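Grenutano Student Robotics – Help Desk
Ticket 669: Towel folding task, arm grabs the wrong corner
Opened by: Edileuza Peixoto (Sisevstead team)
Opened on: 3 June 2021
Status: Open, awaiting reply from team
Category: Perception / grasping

Edileuza Peixoto wrote:

Hello all, and thank you in advance for reading what I suspect will be a long ticket! We're the Sisevstead team, working on the towel fold for the August showcase. Our program is meant to find a corner of the towel, pinch it, carry it across to the opposite corner and let go. When the towel starts off nice and flat we do rather well. When it starts off scrunched up, the corner finder picks all sorts of places, and its favourite by a long way is the little label. I've attached some pictures so you can see the sort of cloth states we're asking it to cope with.

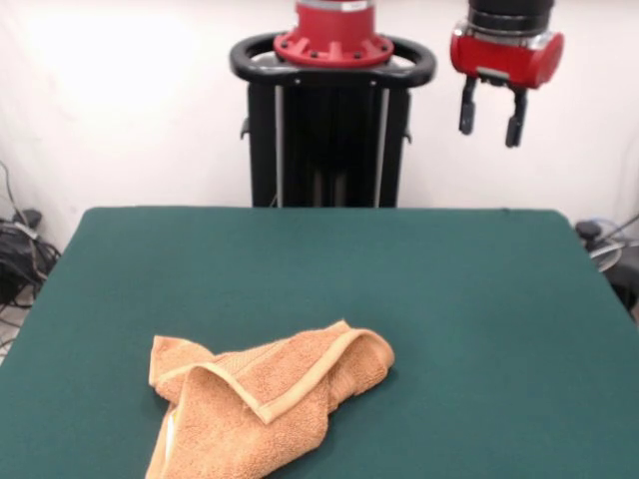
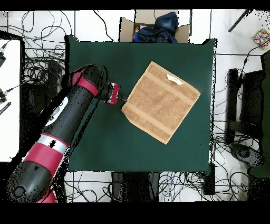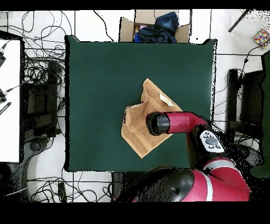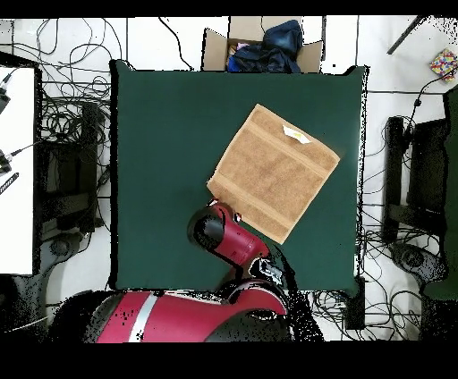
Attachments 1 to 4: our tan towel on the green work surface, bunched up in 1 and 3, tidier in 2 and 4.

What we've tried so far:

– Restarted everything, twice, in the order on the laminated sheet.
– Redid the table calibration with Josué. The error came out lower than last time, so we were pleased with that, but the corner choice was no better.
– Turned the confidence threshold up. It then refused to choose anything at all on a bunched towel, so we put it back.
– Ran a batch of 100 attempts from a bunched start. It managed 9 good grasps. The log says "corner found" for nearly all the others too, so it clearly thinks it's doing a lovely job.

Josué reckons the training set is to blame and I reckon it's the cropping, and we've agreed to let you decide!

Edileuza

Tarmo Hunt (mentor) replied:

Hi Edileuza, please don't apologise for the length, I'd much sooner have too much than a ticket that says "arm broken, help".

I've had a good look through your attachments. In 2 and 4 the gripper is down at a corner of the cloth, which is just where you'd want it. In 3 it's over the middle of the heap, and I'd like to know whether that was a target it chose for itself or simply somewhere it was passing over on its way. Could you send the log lines that go with it? The label is plain to see in 2, 3 and 4, and I can quite believe it's catching the network's eye – a small, pale shape with sharp edges on a big soft tan thing looks very like a corner if you're a not very clever network.

A few questions while I put the kettle on:

1. What size are you cropping to before the image goes into the corner finder?
2. Are you using the Firnia training set as it came, or have you added your own pictures to it?
3. Do you mask out everything beyond the green? In the overhead views there's a box of other cloth just past the top edge, and I'd rather the corner finder never got a peep at it.

Tarmo

Josué Furtado replied:

Hi Tarmo, I'll answer as Edileuza is in a lesson.

1. Crop is 192 by 192.
2. Firnia set as it came. I went through it last night and nearly every towel in it is flat or folded once. There are hardly any crumpled ones, and I couldn't find one with a label showing. (I did say!)
3. No mask. We had one in the spring but it got lost when we moved to the new branch, and I'm afraid that was me.

I'll dig out the log lines for attachment 3 when I'm next in the lab, they're on the machine there and I didn't copy them over.

Josué

Tarmo Hunt (mentor) replied:

Thank you Josué, that's a great help, and don't fret about the mask, we've all lost something in a branch. I think you're both right, which I hope keeps the peace. The crop is small enough that a rounded fold and a true corner come out as much the same handful of pixels, and the training set has never taught it about heaps or labels.

Please try these one at a time, in this order, and run the same batch after each:

Step 1. Put the mask back so that only the green surface and the cloth on it are passed through.
Step 2. Double the crop size. It'll be slower, but you've time to spare in each attempt.
Step 3. Add your own bunched pictures to the training set. Mark the true corners where they can be seen, and mark the label as "not a corner". If no corner can be seen, mark none, and please resist guessing!
Step 4. If it's still struggling, add a first move before the corner search: pinch the highest point, lift, and lower it again. The Olvera team used this last year and Hubert Jabłońska wrote it up in their notes, under "shake out". It often leaves a corner hanging where you can get at it.

I'd hold off on snipping the label. It would probably improve your numbers straight away, but the showcase towels will have theirs on.

Tarmo

Genivaldo Evangelista (help desk) added:

I've found the old mask file in the spring backup and put it in the Sisevstead shared folder. It was made before the recalibration, so check the edges before you trust it. I've also changed the category from "Hardware" to "Perception / grasping". Leaving the ticket open until we have the log lines and the result of Step 1.

Edileuza Peixoto wrote:

Oh, you are kind, all of you! Mask is in. Genivaldo was right about the edges, it was shaving a strip off the near side, so I've redrawn that bit by hand. The batch is running as I type and Josué is copying the log lines over now. We'll post both together when it finishes.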